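Lavar el arroz: un consejo que se repite sin mirar

Boletín de cocina doméstica, 19 de junio de 2023

Cada verano vuelve la misma consigna a los recetarios: hay que lavar el arroz hasta que el agua salga transparente. La repite la bolsa de Kovine, la repite el folleto de la arrocera Dradano y la repiten en el curso de Leltska, donde cobran 212 euros por dos tardes de guisos. Lo que no encuentro en ninguno de los tres sitios es para qué plato lo dicen.

Lavar quita almidón suelto de la superficie, eso no lo discuto. Para un arroz blanco de guarnición tiene sentido. Para un arroz con leche o un risotto me parece tirar por el fregadero justo lo que da cuerpo. Y entre medias están los caldosos, donde he probado de las dos maneras y en casa no supieron decirme cuál era cuál. Un bol hondo, agua fría, la mano abierta y fuera: quien quiera lavarlo no necesita más. El colador especial que anuncia Pramanik se lo pueden ahorrar.
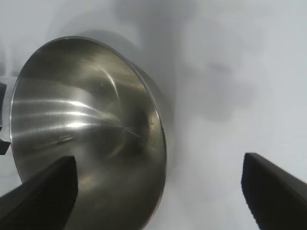
Elsie Furnival escribe que ella sí nota la diferencia, sobre todo al día siguiente, cuando el arroz sin lavar sale de la nevera hecho un bloque, y que le parece injusto juzgarlo solo recién servido. Le doy la razón a medias. El de grano largo se me apelmaza menos si lo lavo, pero también si lo extiendo en una fuente antes de guardarlo, y eso último no lo trae ninguna bolsa.

Más dudas me da lo del remojo. Hay quien pide 5 minutos y quien pide media hora, siempre con la misma seguridad. Con un basmati viejo puede que compense. Con el redondo de diario, el grano se rompe antes y el punto se pasa en un descuido.

Queda el asunto de las medidas. Los 100 gramos por persona son una cifra cómoda para imprimir, y en mi mesa sobra arroz casi siempre. La taza tampoco arregla gran cosa, porque cada fabricante llama taza a lo que quiere – y luego las proporciones de agua se copian de un envase a otro sin decir de qué taza se habla. Mejor quedarse con un solo recipiente, el que sea, y medir con él el grano y el agua.
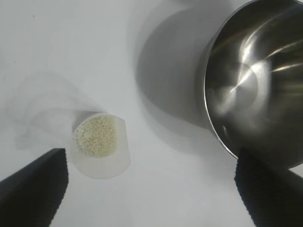 Una lectora objeta que la proporción fija tampoco sirve, que con la cazuela ancha se le evapora el doble y acaba echando agua a ojo. Pues que la eche, y caliente. En agosto repetiré la prueba con tapa y sin tapa, con el mismo grano y el mismo fuego. Si alguien quiere mandar antes sus resultados, que anote también el diámetro de la cazuela.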